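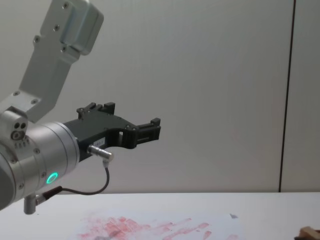

A child from Clatunden wrote to us that a white table gets dirty faster than a brown one. It only looks so! The same crumbs and the same dust fall on both tables. On white, your eyes find the dark spots quickly – on brown, many spots can hide.

White also sends back most of the light which falls on it. A dark table keeps more of the light and becomes a little warm in the sun. 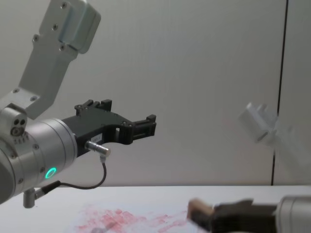 How do you clean a table well? Wipe it with a damp cloth, and after this with a dry one.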